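**Shared workshop builds a housekeeping robot, one room at a time**

HULLCOMBE, 11/27/21 - A two-armed robot put together by members of the Manolakis workshop is being taught to sort and move laundry in a practice room the group furnished itself.

The robot is called Didari. Members began planning it in February, after the workshop cleared out a storage area on the ground floor and asked for ideas on how to use it. The winning idea was a machine that could handle small household jobs, built mostly from parts the members already owned or could buy without outside funding.

The group set a limit of $300 for new parts. That amount covered motors for one of the arms, a power supply and fasteners. The rest came from older projects. The control software, which the members named Zevo, was written in the evenings and is shared with anyone in the workshop who wants to try it on a different machine.

Didari's two grippers do not match. They came out of separate projects and were kept that way to save money. Each needs its own settings for how far to close and how hard to press, and getting both to work from the same program took up most of the summer.

The practice room combines several parts of a home in one space. A bed and nightstand stand in one area, with a desk and office chair against the back wall. A toilet and a vanity with a sink basin make up the bathroom portion. Members wanted the robot to work around furniture of different heights without having to be carried from one room to another.

Current work is on cloth. A bin is set on a low cabinet in the middle of the floor, and the robot is asked to take out one item at a time and put it somewhere else, such as on the bed. Cloth is harder than boxes or cups, according to the group's build log, as it changes shape each time it is picked up. The log lists 3 common failures: taking two items at once, closing on the rim of the bin, and dropping the item before the arm has finished moving.

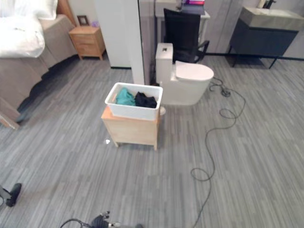 *Teal and black cloths in the bin in the Hullcombe practice room, with Didari's grippers in the foreground.*

Color has been a help. The software finds an item more easily when it stands out from the bin and from whatever is next to it, so early sessions use cloths that are easy to tell apart. White towels on white bedding will be tried later.

The members have also changed how the arms approach the bin. At first both came down together and got in each other's way. Now one arm holds back while the other reaches in, and they trade places when the item is on the far side. The log describes the new method as slower but easier to correct when something goes wrong.

Cable routing is next on the work list. The group plans to fit clips along the arms and add a cover where the wiring leaves the base.

The workshop holds 2 open evenings a month, and visitors can watch a session from the doorway. The build log and parts list are kept in a binder at the front desk. Copies of the Zevo code are available to members on request.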